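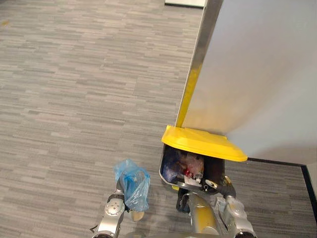 Returns Desk Project — Final Report
Group: Keabetswe Joubert, Tharun Suvarna, Fredy Cusi
Supervisor: Vignesh Kurian
Submitted 17 March 2019

1. What we set out to do

Store returns. Specifically, can you tell from the note the clerk types at the desk why an item came back, and can a simple model sort those notes into reason codes without a person reading them. The store (Irnar, home goods and clothing, one location) already has a drop-down for this. Most clerks pick "Other" and type something in the free text box. So the monthly report says "Other" on nearly every line and the buyers stopped opening it.

Our question was narrow: take the free text, give back one of four reasons. Wrong size, damaged, not as expected, changed mind. We had wanted a separate "wrong item" code but there were so few of those that Mr. Kurian told us to fold them into "not as expected." We did.

2. Data

Irnar gave us an export from the register system, 2,466 return notes starting in August. Customer names and card details were taken out before we got it. Fields we used: department, price, note, drop-down code. Fields we didn't use: clerk number (the store asked us not to, fair enough), time of day.

The notes are messy. Lots of "too sm", "brkn", "dnt like", "wife says no". Some are only a period because the register won't let you leave the box blank. We dropped the blank-type ones and anything that was just a receipt number.

Labeling was by hand. Tharun and Keabetswe each labeled everything, Fredy broke ties. Took way longer than planned, most of the first month. The hardest split was "not as expected" against "changed mind". A note like "color wrong for room" could be either. We wrote a rule for it (if the note names something about the product, it is "not as expected") and then went back and relabeled.

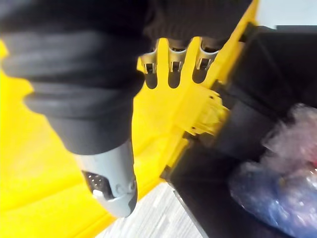 Figure 1. Finger with sensor pad, yellow container and black knit fabric.

3. Method

Kept it simple. Lower case, strip punctuation, then a short list of desk abbreviations expanded to full words (list in the appendix, Fredy built it). Word counts plus letter chunks going into a logistic regression. The letter chunks matter becuase of the spelling.

We compared against two things: a keyword list written by Chandrasekhar Shenoy, who ran the returns desk at Irnar before moving to the buying side, and always guessing the most common reason. We held back 200 notes for testing and did not look at them until the end.

Also tried a small neural network, using the Hullum toolkit from class. It was slower and it did no better on our practice splits so we dropped it. Could be our settings. We didn't have time to tune it properly.

4. Results

The regression beat the keyword list on "wrong size" and "not as expected". On "damaged" the keyword list was just as good — people write "broken" or "cracked" and that is all you need. "Changed mind" was the weakest for both.

Adding department helped a little. Adding price did nothing we could see. Shoes were the easiest department, lamps and rugs the hardest. 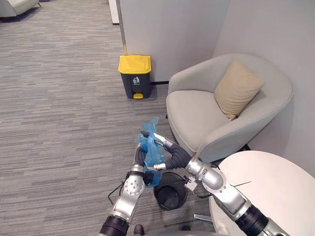

Most of the mistakes on the test set were notes with two reasons in them. "too big and zipper bad". Our labels only allow one reason, so the model gets marked wrong for picking the other one. If we did this again we would allow two labels per note from the start.

5. What the store said

We showed the sorted report to Mr. Shenoy. He liked the page by department. He did not trust the "changed mind" column and asked us to leave it off anything the buyers see. He also pointed out that clerks write less during holiday weeks, which we hadnt checked for.

6. Limits and next steps

One store, one set of clerks. No idea if it carries over. We asked the Varna branch for a second export but it came too late to use, it is in the shared folder for whoever picks this up.

To do: two labels per note, check the holiday weeks, rerun with the Varna notes. The abbreviation list needs a owner as well, new ones keep showing up.

Code and labeling rules are in the Mathew repository, folder "returns". The raw notes are not in there, ask the store.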